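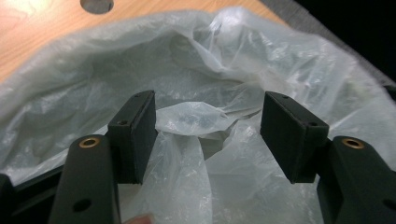 Plastic bag

A plastic bag is a sack made from thin plastic film, used for carrying, storing, or throwing away just about anything you can fit in one. I've been writing the household pages on this site for a while now, and this is the entry I get the most mail about, so I've rewritten it from top to bottom and tried to fold in the things people keep asking me. It's long. Get a drink!

What they're made of

Most of the bags in your kitchen are polyethylene, and there are two main kinds. High-density polyethylene (HDPE) is the crinkly, noisy one. It's stiff for how thin it is, it holds a crease, and it makes that rustle that wakes up the dog. Low-density polyethylene (LDPE) is softer and stretchier and feels a bit waxy between your fingers. Bread bags and a lot of freezer bags are LDPE, and so are the thicker shopping bags you get at clothing stores. A close cousin, linear low-density, turns up in trash bags and stretch wrap, where you want the film to give a little before it tears.

Then there's polypropylene, which is clearer and glossier and goes around things like greeting cards and dry pasta. If a bag is crisp, shiny and splits in a straight line the moment you nick it, that's probably what you've got.

Why some bags look milky

I love this question and I get it a lot. Polyethylene with no dye in it isn't perfectly clear. Part of the plastic packs itself into tiny crystals, part of it stays jumbled, and light scatters where the two meet. One layer looks faintly foggy. Fold it over a few times and you've got white. HDPE has more of those crystals than LDPE, so a thin HDPE bag can look cloudier than an LDPE bag twice as thick. Store bags that are solid white have pigment mixed in on purpose, usually titanium dioxide, the same stuff that's in white paint.

How a bag gets made

Nearly all of this film is blown, and I mean that literally. Pellets of plastic are melted and squeezed up through a ring-shaped slot, and air is pumped into the middle so the tube swells into a tall, skinny bubble. The bubble cools as it rises, gets flattened between rollers at the top, and winds onto a reel as a flat tube. After that it's a matter of sealing across the tube with heat and cutting it. Handles are punched out in the same go (the little piece that comes out of a T-shirt bag gets melted down again, at least in the shops that bother).

I got to stand next to one of these lines in April, at a small converter called Barbu, and I could have stayed all day. The bubble wobbles! You'd swear it was about to pop. The operator told me their best reel that week had 2000 bags on it without a single bad seal, and he was pretty pleased with himself.

Common types

T-shirt bag: the grocery checkout one, with two loop handles and folded-in sides. Almost always HDPE.

Produce bag: thin, on a roll, and famously hard to open. Rub the top edge between damp fingers and pull sideways.

Can liner: a plain open-top bag for a trash can. The seal at the bottom may be flat, star-shaped or gusseted. Star seals leak the least, in my experience, and that's the one I buy.

Zipper bag: has a ridge on one side that presses into a groove on the other. The cheap ones wear out at the corners first.

Die-cut bag: a flat bag with an oval hole for your hand. Bookstores like these.

Reading the size on a box

Liners are sold by capacity, by flat dimensions, or by both, and the two don't always agree. An 8 gallon liner from one maker can be noticeably taller than an 8 gallon liner from another. Go by the flat width if you can find it. Double the width gives you the distance around the open bag, and that has to be a bit more than the distance around the rim of your can. Thickness is given in mils (thousandths of an inch) or microns. HDPE liners are usually in microns and LDPE liners in mils, so comparing the two on the shelf is a headache.

I keep a running sheet of liner sizes for readers, and the Zavix and Prorkero house ranges are both on it. The Prorkero ones run short. If your can is on the tall side, go up a size.

Storing and reusing them

Everybody has the bag of bags. Mine hangs on the back of a closet door and it's been getting out of hand for years. Folding them into little triangles works if you have the patience (I do it while I'm on the phone), and stuffing them into an empty tissue box works if you don't. Keep them out of the sun. Ordinary polyethylene goes brittle in sunlight, and a bag left on a windowsill long enough will come apart in flakes.

Please keep them away from babies and small kids, too. Thin film clings, and it's a suffocation hazard even when it looks harmless.

Recycling

Plastic film is recyclable, but usually not in your curbside bin, where it wraps itself around the sorting machinery. Many supermarkets have a drop-off barrel by the door. Bags have to be empty and clean, and receipts need to come out. The Nindside drop-off takes bread bags and the outer wrap from paper towels along with shopping bags, but not anything labeled compostable, and plenty of other places have the same rule. Compostable bags look and feel a lot like regular ones and they spoil the batch, so check the print before you toss one in.

Filed under: Household Materials > Packaging > Film and Bags

Related entries
Polyethylene
Twist tie
Paper bag
Cling film
Trash can
Heat sealer
Titanium dioxide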